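オルゲート倉庫 ピッキング自動化 進捗報告(3月分)
提出先:プレルルコム(Prerulcombe)助成担当 御中
作成:トロミラー(Tromirer)現場改善チーム

取り急ぎ今月分です。体裁は後で直します。

1. 全体
予定からは少し遅れ。アーム側の立ち上げは済み、今はビン内の小物取り出しの調整中。制御ソフトはQuanの新しい版に入れ替え。入れ替え後に設定の引き継ぎ漏れがあり、二日ほど止まりました。復旧済み。

2. 取り出し試験
対象品目は142のうち90まで登録完了。残りは透明・半透明の袋物と、薄くて平たいもの。ここが難所。ビンの隅に寄った品の取りこぼしがまだ多いです。爪の角度と進入方向を変えながら条件出し中。ケーブルの取り回しも見直し対象で、手首まわりの余長をもう少し詰めたい。 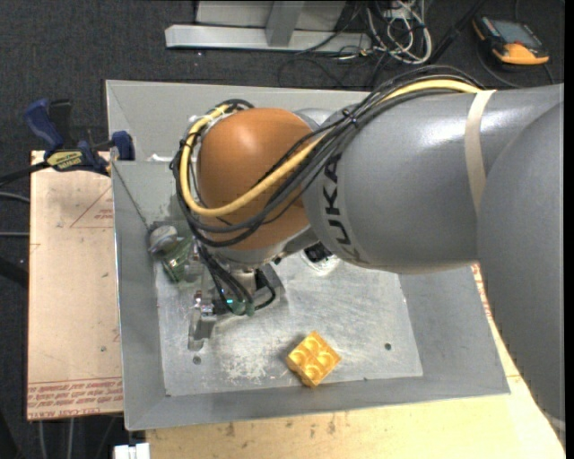
図1 ビン内取り出しの試験セル。手前に黄橙色のブロック、左奥の隅に半透明の緑の品。

ビンは今のところクランプ併用の仮置きのまま。本設の架台は見積もり待ち、来月頭に出るはずです。

3. 現場の人への影響
ここが前回ご質問のあった点。
・対象の作業者は31名。人員削減はなし、この方針に変更ありません。
・夜間の小物仕分けは、腰と手首の負担の訴えが一番多い工程。本稼働後はここから先に機械へ回します。
・空いた時間は検品と例外処理へ。ただ「例外ばかり回ってくると気が休まらない」という声が複数。もっともな話で、一人が続けて担当する時間に上限を設けるる案を検討中です。
・アーム停止時の復帰手順、今は技術側しか触れません。朝7時の立ち上げで止まると現場は待つだけ。班長クラスに復帰操作の講習を始めました。手順書は文字が多すぎると不評、作り直し。
・歩合手当の扱い未定。労務と協議中。これが決まらないと説明会が開けないので、優先度上げてます。

4. 建屋
1954年築の棟なので床の不陸が思ったより大きい。本設アンカーの位置を一部変更しました。追加費用は予備費内でおさまる見込み。

5. 来月
・残り品目の登録、袋物から着手
・架台の発注
・復帰操作講習の二回目
・手当の案を出して説明会の日程確定

予算の執行状況は別紙。数字がまだ一か所合っておらず、確認でき次第差し替え版を送りします。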